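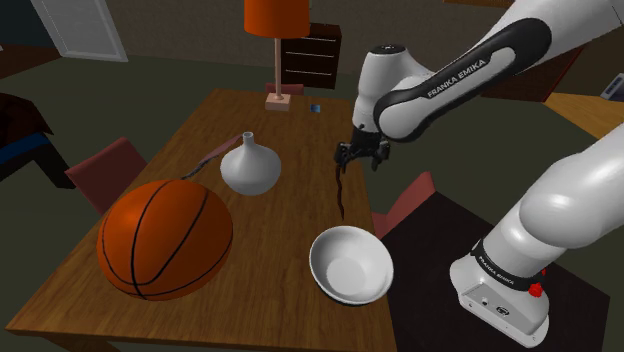

## 4.2 Surface Finish and Reported Satisfaction

The household survey returned 727 usable forms from Clellbridge and Prudach. Respondents were asked to name the finish of their main dining table, to state how long they had owned it, and to rate its appearance on a scale from 1 to 5. Tables bought secondhand were kept in the sample, but tables that had been painted were removed before analysis.

Owners of brown-finished tables gave higher ratings than owners of pale ones, and the gap was wider in Prudach. Written comments suggest that strong grain plays a part. Many respondents said that small scratches and cup rings were harder to notice on a streaked surface — the type of warm amber-brown finish with darker streaks and lighter golden patches seen in Figure 3. Length of ownership had little effect once finish was taken into account.

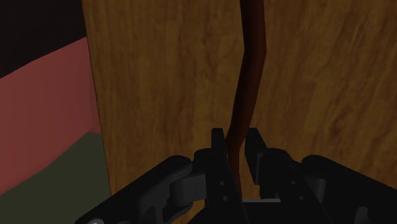

Care habits varied more than expected. The Hegazy care scale, which has 14 items, was used to record how often owners wiped, oiled, or waxed the surface. Six of the items concern daily use and were answered by nearly every household. The items on oiling were often left blank, mainly by renters, and these gaps were not filled in.

The Vundix gloss reading was taken only in homes that agreed to a visit. Readings and owner ratings did not always agree: several dull tables were rated 5 by their owners. Section 4.3 takes up this difference.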